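Simulated pick demos: object pose clusters, policy fails off-cluster

Asked in: Imitation learning

I'm recording teleoperated demos in simulation for a tabletop policy (Stamimlow scene set, wrist view only). I have 80 episodes over 6 objects. Success is fine when the object starts upright and collapses when it is rotated. Do I need more episodes or different ones?

2 answers

Anselmo Caldeira
Different ones. Plot start yaw per object before recording anything else. In our September set most starts fell within 25 degrees of each other. Resample yaw uniformly and reject only starts the arm can't reach. Keep a second object close to the target in part of the set, or the policy never learns to approach with clutter. The toy telephone next to the white bowl is a typical start for us now, with the keypad sideways to the wrist view.
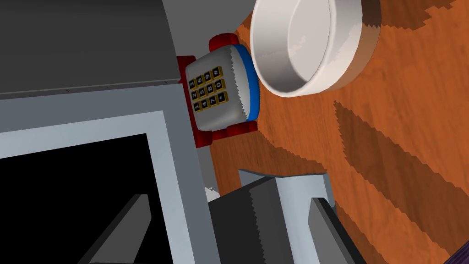 Hold out 3 yaw bins per object for evaluation and don't tune on them.

wiegand_t
just record more, worked for me. also check your action delay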